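Gripper won't let go / won't hold after a collision stop: how to clear it properly

Writing this up fast while it's fresh. Applies to the two-finger gripper on the Virkum arm with Proser as the controller software. If you've got a different hand on the end, the first half still applies, the second half probably doesn't.

What happened: arm coming down to floor level to pick up a bag. Clipped something on the way. Protective stop, as it should. Somebody hit resume from the panel, fingers closed on nothing, controller reported GRIP OK and off it went with an empty hand. Then it tried to place the bag it didn't have. Second stop. By the time I got there the log had 70 stops in it, all the same one, auto-retry had been left on.

So. Don't do that.

Before you touch anything

E-stop in. Not pause, not the software stop. The button.
Key out of the panel and in your pocket.
Wait for the brakes to click, all joints. You'll hear them.
Don't put your hand between the fingers, even with the E-stop in. Ours keeps whatever grip force it had when it stopped and it can let go suddenly.

Turn off auto-retry

Proser, Motion, Recovery, untick Retry after stop. It's on by default after the September update, which caught us out and I reckon it'll catch others. Save, then close the page and open it again to check it stuck. Twice now it hasn't.

Look at the floor before the arm does

Jog up in slow mode until you've got clearance, then pull up the wrist camera and have a proper look at what's in the approach. Most of our stops at this height are from stuff that wasn't there when the path was taught. Boxes mostly, and loose plastic, which the depth sensor reads badly if it's shiny or black. Fingers full open while you look, so you can compare both sides. 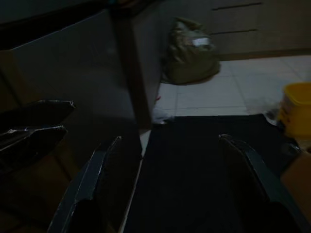 Fuad Gashaw reckons looking first is the wrong order, and that you should re-home the gripper before any jogging at all, slow mode or not, because if the finger position is off then the width check is off too and you can drive a fingertip into the floor thinking you've got room. He's done it on the Hailu cell. Bent a fingertip.

Fair enough. If the reported width looks wrong to you at all, re-home first, wherever the arm is, as long as nothing's in the grip and there's space for full travel. If it looks right, get clear and then re-home. Either way you're doing it.

Re-homing

1. Key back in, E-stop out, reduced speed mode. Everyone outside the tape.
2. Gripper page, Service, Home. Fingers go fully open, then fully closed, then open.
3. Read the raw count at full open. Ours should be 1,570. After the collision it was reading 498, so it thought it was mostly closed when it was wide open. Explains the GRIP OK on thin air.
4. If the count comes back right, cycle it ten times and read it again.
5. If it drifts, stop. It's the coupling between motor and finger drive, and no amount of homing will fix a slipping coupling. Tag it out.

Ours drifted. Coupling grub screw had backed off. Nipped it up with threadlocker, left it overnight, fine since.

Fix the grip check

The default only looks at finger position. Add motor current as a second condition so it needs both. We've set the threshold at 600 on the raw scale, which is OK for bags and light cartons. Too high for empty plastic bags, they'll get reported as missed. I can live with that.

Test it with nothing in the hand. Must say NO GRIP. Then something soft, then somthing rigid. If it says GRIP OK empty even once, go back to re-homing.

Putting it back to work

Run the full path at reduced speed once, hand on the stop. Then normal speed with someone watching. Log the stop count at the start and end of shift for a week.

Spare couplings come from Sosness, order two. Still waiting to hear back on whether the auto-retry default is going to be changed, will update teh page when I know.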